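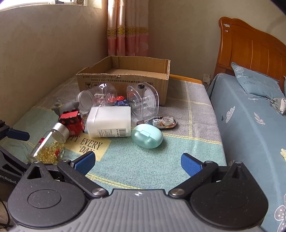
The woven cloth on the community room table is shedding and sliding, and I would like it fixed or replaced before the February rota starts. It is the cloth we bought through Casadik for the sorting table at the Cenville house. It went on the table flat and has been pulling toward the window side ever since. The teal green and grayish lavender blocks make the drift easy to measure, and when a capsule bottle is lying on its side on top, any ridge in the weave matters, as the bottle can roll along it. I have set out below what I have tried.

Ticket 3893
Opened by: Roswitha Eberhard
Opened: 2024-01-24
Location: Cenville, community room, sorting table
Category: Furnishings
Priority: Normal
Assigned to: Andri Imhof

Problem as reported

1. Cloth moves toward the window side during a sorting session. I marked the starting position with masking tape on the tabletop and measured after one afternoon. It had moved 56 mm.
2. Lint comes off on anything with a matte or rubbery surface. Smooth plastic is fine.
3. One short edge has started to fray. The hem stitching is open for 63 mm.

Already tried

Turned the cloth over. Same drift, slightly more lint.
Wiped the tabletop with a damp rag and let it dry overnight. No change.
Put a folded towel under the middle. This stopped the sliding but left a hump, and small things tipped over on it. Removed.

Comment, Andri Imhof

Thanks for the measurements. A few questions before I order anything.

Has the cloth been washed, and if so at what temperature?
Is the tabletop the old varnished one or the replacement?
Do people lean on the window side while they sort?

Please don't trim the frayed edge yet. If the hem is faulty I want to send Casadik a photo of it as it is.

Comment, Roswitha Eberhard

Washed once, warm, with the dish towels. I did not look at the care label first. Ilse ran the load and thinks it was the normal cotton program.

The tabletop is the replacement. It is a lot slicker than the old one.

Yes, people lean there. The boxes are on that side, so everyone reaches across and drags their sleeves over it.

Comment, Ilse Wiegand

Confirming normal cotton program, full spin. It went over the drying rack afterward, not in the dryer. The lint was there before the wash but there was less of it. The dish towels came out with teal fuzz on them and I had to do them again.

The hem was closed when I hung it up. I would have noticed, I pinned it by that end.

Comment, Andri Imhof

That helps. I think we have two separate problems. The sliding is the new tabletop, and the lint is the weave plus the warm wash with towels. The hem could be either the spin or people catching it with the boxes.

Steps for now:

a. Take everything off the table, including the small items. Put the pill bottles and cases in a tray so they don't get mixed in with the toys.
b. Shake the cloth out outside, then go over both sides with a lint roller until the sheet comes away clean.
c. Lay the open-grid rug underlay from cupboard 394 on the bare tabletop. Cut it so it stops a hand's width short of the edge all the way round.
d. Lay the cloth on top and smooth it from the center outward.
e. Tape the starting position again and measure after the next session.

Do not use double-sided tape. It marked the hall table last year and we are still looking at it.

Comment, Roswitha Eberhard

Steps a to d done. Cupboard 394 was locked and the key was not on the board. Engelbert had it. The underlay in there was in two pieces, so there is a join across the middle. I butted the pieces together and did not overlap them.

The lint roller took nine sheets for the first side and four for the second.

I will measure after the next sort.

Comment, Engelbert Bühler

Key is back on the board, second row. I had it for the folding chairs.

While you are in there, the label on the cupboard door says table linens and there are no table linens in it. Could someone move them back or change the label?

Comment, Andri Imhof

Separate ticket for the label please, Engelbert, or it will get lost in this one.

Comment, Roswitha Eberhard

Measured. The cloth moved 4 mm over a full afternoon with the usual people leaning on it. I can live with that.

You can't feel the join in the underlay through the cloth. I laid a round bottle down on either side of it and it stayed put both times. A toy car with free wheels also stayed where I left it.

Lint is better but not gone. I still find fuzz on the rubber toys. The frayed edge is the same length as before.

Comment, Seraina Fankhauser

I have sewing things at home and can redo the hem if Casadik won't take the cloth back. It needs a double fold and a zigzag inside it, about twenty minutes at the machine. I would need the cloth clean and off the table for a day.

Comment, Andri Imhof

Casadik answered. They won't replace it, as the care label says cold wash, separately. I can't argue with that. Seraina, please go ahead with the hem.

For washing from now on: cold, gentle program, low spin, on its own. Hang it over two rails so that the weight is not all on one end. I have written this on a card and put it in the laundry cupboard.

If the lint has not settled after two cold washes, tell me and I will look at a flat cotton cloth instead. Steduvero has plain ones in the right size.

Comment, Roswitha Eberhard

Cloth is with Seraina. The underlay is still on the table, and I have put the old oilcloth over it for the time being. It smells a bit but it lies flat.

Comment, Seraina Fankhauser

Hem done, both short edges. The second one was going to open as well, the thread was already loose at one corner. The cloth is a finger's width shorter now. Washed cold and dried over two rails. Very little fuzz in the filter.

Status changed by Andri Imhof: Waiting, second cold wash

Open items

Second cold wash, then check the rubber toys for lint (Ilse)
Return the leftover underlay to cupboard 394 (Roswitha)
Air out the oilcloth before it is folded away (Roswitha)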